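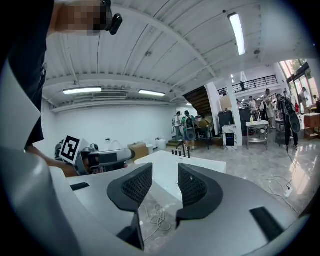
The ground floor at Isar, with the staircase leading to the mezzanine.

PANDWOOD QUESTIONS "READY" LABEL ON ISAR UNIT

Tenants asked to hold off on signing until storage and lighting are settled

November — Pandwood, the small-business tenants' group, today called on the leasing firm Illano to stop advertising the Isar unit as "80 percent ready" until it explains what the number means.

Illano's listing offers 1071 square feet over 2 levels and promises a new tenant can be working there in 3 months. Pandwood has asked twice how the percentage was reached. The reply was a link to the listing.

The group does not dispute that the place has good points. The gray marbled floor is glossy and throws back plenty of light, and the dark wooden staircase would suit a shop or a studio. A mezzanine with a black metal railing gives a second level that many units this size lack. Whether a mezzanine should count as full working space in the rent is another matter, and the listing is silent on it.

Storage is the bigger worry. At present it seems to mean the foot of the wall. A cardboard box and white containers sit there, and cables trail across the floor farther out. Illano describes the unit as having "flexible storage throughout." Pandwood would like to see a shelf.

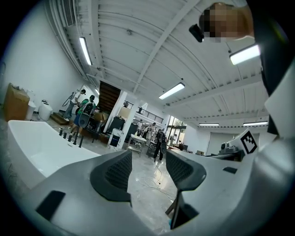 Along the left wall at Isar: a brown cardboard box, white containers and a low wooden platform.

Lighting deserves a closer look too. Fluorescent fixtures hang under a white corrugated ceiling, with pipes in plain view. The listing calls this "designer industrial." Pandwood calls it a ceiling and asks that it be priced as one.

A separate cost sheet by Seyoum, the fit-out contractor named in the listing, leaves out shelving, cable covers and any change to the lights. Those items would fall to the tenant — a point the listing does not mention.

Pandwood is asking Illano to publish a full list of finished and unfinished work, state how the mezzanine is charged, and put the 3-month promise in the lease itself.

Copies of the listing and the Seyoum cost sheet are available from the Pandwood press desk.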